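The Slow Road of a Bassoon Player

When Elisa Zanetti was eleven, the music school in her town had one bassoon and no pupil for it. The instrument stood in a cupboard behind the percussion. Her teacher at that time, Tiziana Longo, asked the class who had the longest fingers, and they all put their hands against the blackboard. Elisa won by very little.

"I went home with a case that was almost as heavy as me," she remembers. "My father thought it was some furniture."

Today she is principal bassoon of the Wosden Chamber Orchestra, and in March she will play her first solo recital in its small hall, a room with 668 seats and a famously dry sound. The program has three works, and one of them was written for her. It is a lot of bassoon for one evening, she admits, and she has been preparing it for most of the year.

We met at her kitchen table, where she makes her reeds. This is a part of the profession which the audience never sees. A bassoon player buys the cane, or grows it if she is very patient, and then shapes, ties, scrapes and tests it. Zanetti begins in the early morning, before the telephone is awake. From a batch of 17 reeds she keeps perhaps two for concerts. The others are for practice, or for her students, or for the bin.

She learned the craft from Cathal Brennan, with whom she studied for three years after the conservatory. Brennan did not let her play any concerto in the first winter. She had long tones, scales in thirds, and one slow study that she came to hate and now gives to all her own pupils. In the lessons he often sat with his back to her, so that he could listen without looking at her face. 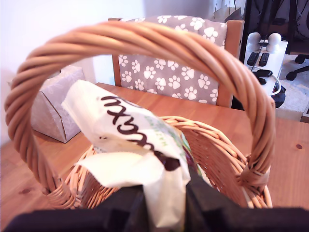 Brennan remembers those lessons a little differently. He says that she was already a finished player when she came to him, only too polite, and that she apologized with the sound at the end of every phrase. "I turned my back so she would stop asking me with her eyes if it was good," he says. "A solo line must have somebody behind it."

Zanetti laughs when she hears this. She does not disagree. For many years, she says, she was the ideal second bassoon: in tune, on time, and easy to forget. She spent two seasons in the pit of the opera in Druneo, and she still speaks of it with tenderness. A pit teaches you to breathe with singers whom you cannot see. It also teaches you to read in bad light and to sit still during the long recitatives.

The change came through a friendship. The composer Hinata Arai was in Druneo to prepare a short ballet, and at the rehearsals she heard four bars from the second bassoon which she liked more than everything else in her score. She asked for the name of the player. They had a coffee, then many more, and after some months there was a first sketch with the title "Stutach," after the village where Arai was staying when she wrote it.

The piece is for bassoon and string quartet and lasts 17 minutes. It begins at the very bottom of the instrument, on a B flat that has to come from nothing. Zanetti says she has played this note more often than any other note in her life, and that it still comes when it wants. The middle section is quick and dry, almost comic. Then the quartet puts on its mutes and the bassoon goes up, higher than is comfortable, and stays there until the end.

"I wrote to her that it was not possible," Zanetti says. "She answered with one word, 'tomorrow.' So I tried again the next day, and it was a bit more possible."

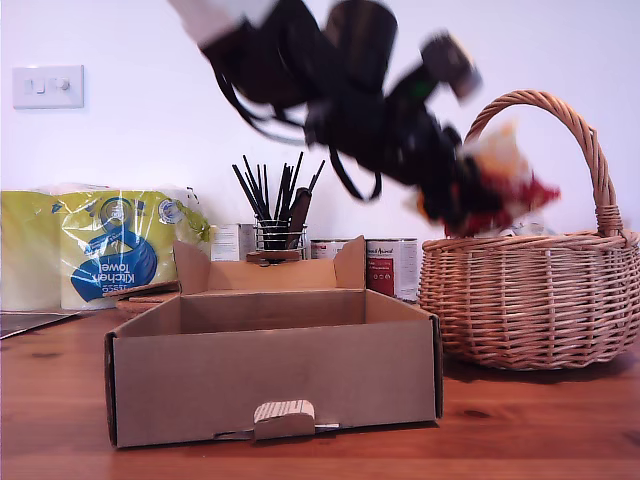
At the table, between two rehearsals.

The rest of the recital is older music. There is a baroque sonata with harpsichord, played by Carmela Mancuso, who has been her duo partner since they were students, and a set of songs without singer that the two have arranged together. They argued a lot over the tempos. Mancuso likes to move forward, Zanetti likes to wait - in the end they made a recording of both versions and discovered that the difference was smaller than they believed.

She has kept some of her teaching during the preparation. Her youngest pupil plays a small model made for children, and in the last lesson he asked if the real one is harder. She let him try it. He needed both arms to hold it, and he made one very loud note, and then he wanted to know how much it costs.

After the recital she goes back to the orchestra, where a Haydn symphony is waiting on the stand. She has not yet made the reeds for it.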